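Student robotics > Project help > Cube stacking, we need advice

prunar_team
Hello all. We are the robotics club in Clundby and our June project is stacking cubes with an arm. The arm learns from demonstrations, and we have 70 of them so far.
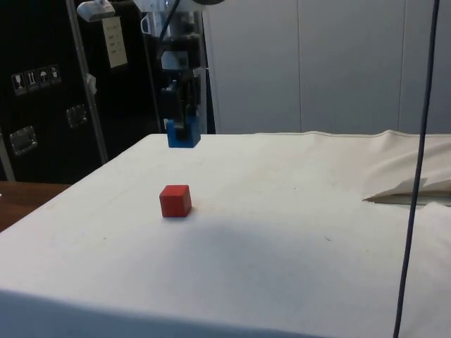
Red cube on the table, blue gripper above.

The picking is good now. Our trouble is the placing. In the last test it made 21 good stacks from 43 tries.

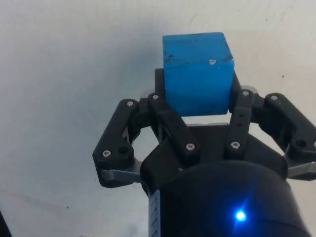
We think the grip height changes too much between students. Some take the cube near the top, some much lower, and the model learns both.

holanda_k
I don't agree that height is the problem. With 70 demonstrations your start positions are probably too similar. Our class had the same result until we moved the cubes more.

prunar_team
We do move them, but maybe only in the left half of the table. I will check.
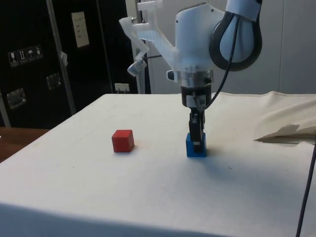 Also I should say that we release by hand signal – one student watches from the side and calls "open". Perhaps this is late sometimes.

holanda_k
Then fix that first. And please don't collect 2,000 more before you try it.

prunar_team
Okay, ten new ones this evening with one operator only.

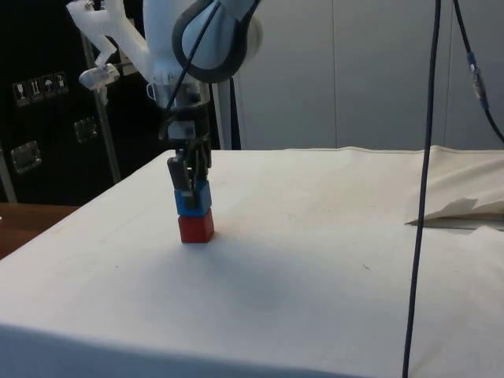
ukville_lab
I would keep several operators. Ours trained on one person and it copied all his bad habits. Write one rule for the grip height and let everybody follow it.

holanda_k
For a final model, yes. For a test, one operator is fine.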